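Wireless Product Planning, Session 8: Reading a Standard Before You Build On It
Preststead Evening Program, handout for students

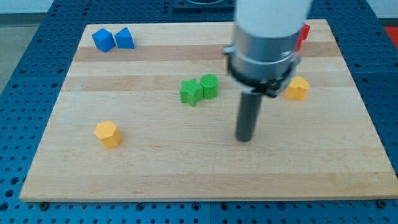
Last week we finished with the question of who decides what goes into a wireless standard. Tonight is my favorite part of the whole course, because we get to look at what a product team does with the thing once it exists! A published specification is a big, dry, wonderful document, and most people who ship products on top of it have read maybe a tenth of it. You are going to be better than that.

1. Required, optional, and conditional

Every feature in a short-range radio spec falls into one of these buckets. Required features have to be there or you can't claim support. Optional ones are up to you. Conditional features are the fun ones: they become required the moment you turn on some other feature. Students miss these every year (I missed one in my first job and it cost us a board revision).

Watch the verbs. "Shall" means you have to. "Should" means the authors would really like you to, and a reviewer may ask why you didn't. "May" means you're free to choose, but the device on the other end has to cope with either choice. Go through the excerpt in your packet and mark every "shall" in one color and every "may" in another. The page will look completely different when you're done.

2. Profiles, and why two good radios can fail to talk

The radio layer gets the bits across. A profile says what the bits mean: this is a heart rate, this is a volume setting, this is a door that has been left open. Two devices can have perfect radios and still have nothing to say to each other if they don't share a profile.

Our running case is Hondero, a maker of door sensors for small offices. Their first sensor used a private message format. It worked beautifully with their own hub and with nothing else on the market. For the second version they had to pick:

Option A: keep the private format and publish it
Option B: move to a standard profile and lose the battery history screen
Option C: support both, with a bigger firmware image and twice the testing

They went with C. We'll argue in class over whether that was smart, and I have changed my mind on it more than once, so come ready to push me.

3. Planning the qualification work

Please, please don't leave this to the end of the schedule. Qualification is where you show that your product does what it claims to do, and it touches engineering, purchasing, and legal all at once. The Hondero plan was kept in Jira, with one epic per profile and one ticket per test group. I like this layout a lot. Anybody on the team could open it and see which test group was stuck and who it was waiting on.

Their test list had 718 cases on it at the first export. Many dropped away once the team went back and corrected the feature declaration, where a few optional items had been checked by mistake. Lesson for your own projects: every box you check is a promise, and every promise brings tests with it.

If you buy a module that's already been through testing, a good part of the work carries over, as long as you leave the radio and the antenna alone. Hondero's module came from a supplier called Falcão. For a first run of 1000 units that was an easy decision. At higher volumes the math changes, and we'll do that math together with the spreadsheet from Session 6.

4. Roadmap timing

A new spec version comes out. Do you jump? Look at three dates: when the text is adopted, when chips supporting it can be bought in quantity, and when phones in people's pockets can use it. The gaps between them are long, and that's where planners earn their pay. Hondero announced a feature in September on the strength of the first date alone, then spent the whole winter explaining to customers why they couldn't use it yet.

For next time

Read the conditional features table in your packet, all of it, including the footnotes.

Choose a wireless product you own and write 2 pages: which profiles would it need, which could it skip, and what would the owner lose?

Drafts are due Wednesday, February 5, 2020, at the start of class. Paper or upload, either is fine. Bring your marked-up excerpt too, we'll be trading them with a neighbor.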